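May 28, 2019

Notebook, resettlement backlog tally, Drernalville.

OK, so I finally got the whole spreadsheet from the Dendiria side and it's a mess, but a mess I can work with! 3855 rows, one per application, and the date columns are in two formats (day first until the new intake office opened, month first after). I spent most of the morning on that alone. Fixed it with a lookup on the office code, then spot-checked by hand against the paper scans until my eyes hurt.

What we want out of this, for anyone picking up the notebook cold: how long do people wait between the interview and the travel letter, and did the wait change after the new entry rules came in. The ministry keeps saying the rules only touched new arrivals. The families Pylyp talked to say their old cases stopped moving too. Both can't be right, and the dates should tell us something either way.

First pass, counting only cases with both dates filled in. Before the rules, the middle wait was 72 days. After, it's 338. I stared at that for a while. Then I went and made tea, came back, and it was still 338.

Before anyone gets excited (me included), almost 500 of the later cases have no travel letter date at all. I left them out, and if they're still waiting then my number is too low. If some were withdrawn, though, they don't belong in it in the first place. There's a status column that ought to say which, but half of it is blank and the other half uses codes I don't have a key for. "R2" could be refused, returned, review two... who knows. Wrote to the Dendiria office for the key and got the auto-reply.

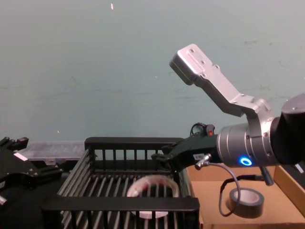
Aurel Ciobanu read the draft over lunch and thinks I'm comparing two different crowds. The earlier batch was mostly families with a sponsor already lined up, he says, and the later one has far more single applicants, who were always slower. So some of that jump might have been there with no new rules at all. Fair point, and annoying, as it means splitting everything by household size and running it again.

Did the split after lunch. Families with sponsors only: the wait still goes up a lot, though the group gets small after the rules and I don't want to hang a headline on it. Singles: up as well. So Aurel's right that the mix shifted, but the mix doesn't eat the whole difference. I've saved both versions in the shared folder, the one with "split" in the name is the good one. Please don't sort the other one, the row order matters for the scan check.

Also noticed that the Mihăilă transit center vanishes from the data partway through. No closures listed, no transfers out, the code just stops. Either they shut it and moved people under another code or somebody stopped sending in the forms. Pylyp Symonenko has a contact at Lusa who used to handle those, so he's going to ask.
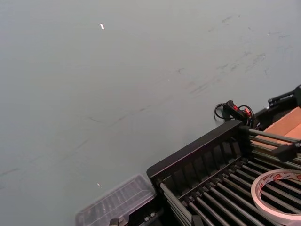
To do before June

- Get the status key. Phone them this time, email is hopeless.
- Rerun the waits with the open cases counted as still waiting, once I know which ones really are open.
- Mihăilă: find out where those people went on paper.
- Ask Pylyp if two of the families would let us check their own letters against their rows. Names stay out of this notebook, please, initials too.
- Write the ministry a plain question about old cases and give them time to answer it before we put anything out.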